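Print this page | E-mail this page

Minutes — review of the Podik hand-held gripper kit, August

Item 3. Wultent's offer

The supplier quotes 3,497 for a pair of grippers with cables and a year of support. Members asked what the support covers. The quote does not say. Wultent claims 50 garments are enough to teach a folding task. The meeting was not convinced and asked for the figures behind it.
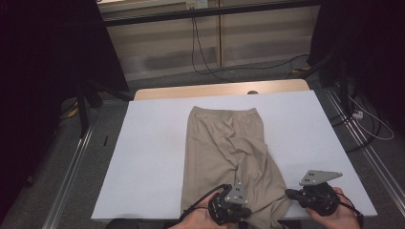 Trousers were felt to be a fairer test than towels, though still an easy one next to a fitted sheet. Sokov's rival kit is priced at 2,000 — without software. Tomaszewski has yet to reply.

Agreed: no order for now. Wultent to be asked for results on 100 mixed items, failures included.

Item 4. Held over to next meeting.

We use cookies to improve this site. Accept | Settings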